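Tablecloth

A tablecloth is a piece of cloth you spread over a table, and I could talk about them all day, so I'll try to stick to the basics (my own little encyclopedia, my own rules!).

The oldest use is plain enough: it keeps crumbs and spills off the top. People also wiped their hands on the hanging edge, back before napkins were common, which my grandmother would have hated.

Sizes

Most of the cloths I own are sized by the drop, meaning how far the fabric hangs past the edge. For everyday meals I like a short drop, and for a big dinner I go longer. My favorite is a square one, 80 inches on a side, that I bought in Rodley years ago and have mended more times than I'd like to admit.

Fabrics

Linen is lovely and creases if you look at it. Cotton is easier. Damask is a weave with the pattern built in — flowers, mostly — and you see it best when the light comes from the side. Oilcloth wipes clean, and I grew up with it in our kitchen in Prurkau.

Going without

Bare tabletops have been in style for a good while now, and I do get it.

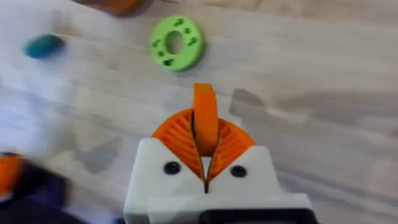 Pale wood looks cheerful with no cloth on it, and there's less ironing. My friend Aurel Buzatu gave up cloths completely and uses place mats, though he still borrows my linen one for holidays.

Washing

Treat stains first, then wash cool. I iron linen while it's still damp and roll it on a cardboard tube — folding leaves lines that take forever to press out.

See also: Napkin, Place mat, Table runner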